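Speaker notes – student project session, August 2021
Speaker: Busisiwe Zulu

Slide 1. Title. Name the team, Nadano, and say it is a second-year project. Questions at the end.

Slide 2. The task. Pick up a marked part, bring it over a post, set it down. One arm, two-finger parallel gripper. Parts and fixtures are white and carry square fiducial markers. No force sensing, so all alignment comes from vision.

Slide 3. Software. Two programs: Isis reads the markers and gives poses, Lorar plans the motion. Keep this short. The Hegde build was dropped in June after the poses drifted between runs – mention only if asked.

Slide 4. Results. 518 attempts logged, 481 placed within tolerance. Failures fell into two groups: marker lost during approach, and part tilted in the fingers. Do not read out the table. Point to the second group, as the fix is mechanical and still open.

Slide 5. Approach and release. Speed is cut for the last 20 mm above the post. Pause here and let people look.

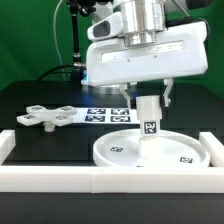 The release height matters more than the speed. Too high and the part tips as the fingers open; too low and it binds on the post. The team settled on one fixed height after 400 attempts and left it alone for the rest.

Slide 6. Next term. Softer finger pads, larger markers on the parts, a second lighting set-up. Code and log files go on the course page. Take questions.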